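Products | Grippers | Hand-held | Compare | Support

Reference > Robotics > Data collection tools > Ballow

Ballow (hand-held gripper)
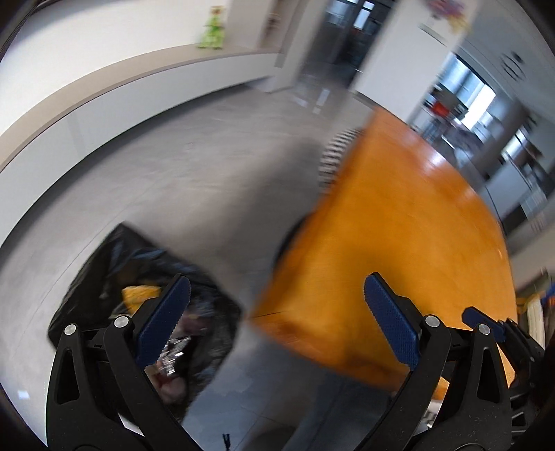 Ballow fingers open over a trash bag beside an orange table.

Ballow is a hand-held gripper kit sold by Kirow for recording household tasks used in robot training. It was designed by Hrvoje Petkov and entered general sale in July, after a trial period with 12 households.

Each finger carries a dark blue pad with a fine grid-like surface, held on a black stepped mount. The linkages turn on silver pins. Pads are sold in packs of six - worn pads can be replaced without tools. The kit is offered for purchase or through Lobo, a rental plan with a two-week minimum.

In a review dated 2024-09-30, Encarnación Tejada praised the wide opening of the fingers but found the grip tiring during long cleanup sessions. Kirow advises checking the pins every 500 recordings.

See also: Drundiva

Comments

Jayanthi Pisharody: Do the older pads fit the new mounts?

R. Kazlauskienė: Mine did, but they were a tight fit.

Padmavathi Namboodiri: The rental section needs a source.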